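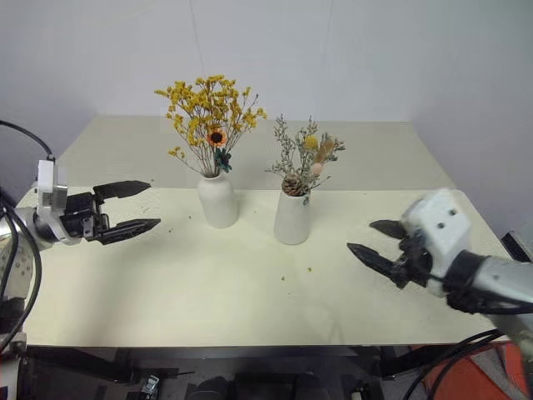
Zurbridge busca participantes para su jornada de puertas abiertas de junio

El taller de manipulación de Zurbridge, en Cestunville, abre sus puertas una mañana de junio y necesita 16 personas para las sesiones prácticas con robots de dos brazos. La convocatoria se dirige a mayores de edad residentes en la zona. No se pide experiencia técnica. Nos interesan en especial floristas, escaparatistas, restauradores y cualquiera que trabaje a diario con piezas delicadas.

La tarea de este año es el manejo de flores secas en jarrones de cerámica. Los tallos se parten con poca presión y las piñas tienen una forma irregular, así que las pinzas deben acercarse despacio y con el ángulo adecuado. 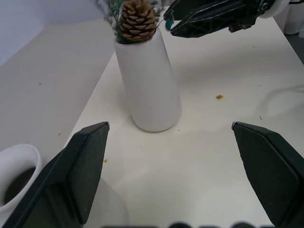 Cada participante asistirá a una demostración a cargo de Sekar Kwok, manejará los brazos a distancia durante 31 minutos y rellenará después un cuestionario breve sobre la comodidad de los mandos y la visibilidad de las pinzas. La recepción es a las 9:30 y la actividad termina a las 13:00. Habrá café.

Condiciones

Compensación de 76 euros por persona, mediante transferencia.
Seguro de accidentes incluido.
Calzado cerrado y pelo recogido. No se permiten pulseras ni mangas anchas junto a los brazos.
Las sesiones se graban. Es necesario firmar el consentimiento antes de empezar.
No pueden participar empleados de Zurbridge ni de Hallirance, que colabora en la organización.

Quien prefiera venir solo a mirar puede hacerlo sin inscripción, hasta completar aforo, en la sala Oei de la planta baja.

Para apuntarse, escriba a Farah Lumenta, coordinadora de visitas, con el asunto "Participantes junio". Indique nombre, teléfono, profesión y si es diestro o zurdo. Contestaremos a todas las solicitudes, también a las que queden en lista de espera.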